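Block sets: new stock and a change to the stacking sheet

The Plorneck block sets have been restocked in the Konville store. Each set now comes in a lidded tray, and the old drawstring bags have been withdrawn. Groups that still hold a bag should return it to Kai Albers with the contents, complete or not.

The stacking sheet has also been revised. The base mark is a dark square slightly larger than one block, so a small border stays visible on all sides when the bottom block is centered. The starting order is red on the mark, green on red, yellow last. Blocks are set down flat and released before the next one is picked up. A block that lands tilted is squared up on the tabletop first and then lifted.

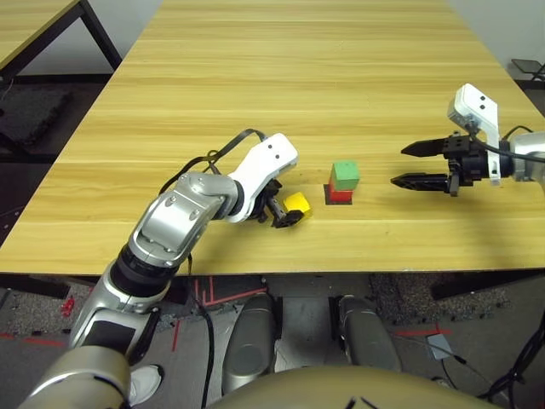

Surface and cleaning

Use a bare tabletop. Cloths and desk pads let the bottom block shift, and the error carries up the tower. Masaru Kudo tested the Penska wood cleaner on one table in September and found that it leaves a film - wipe again with a damp cloth and allow 30 minutes before placing a mark. Blocks are cleaned with plain water only. The green finish is matte and shows polish streaks.

Marks

Replacement marks are kept in the Bustos cabinet, shelf 2. Peel the old one off slowly, along the grain. Do not place a new mark over an old one, as the double thickness makes a raised edge.

Sheets

The print run is 3000 sheets, packed in bundles of 30. Sheets with the earlier order (green at the bottom) can be used as scrap. Requests for bundles go to Kai before noon, with the table number and the name of the group.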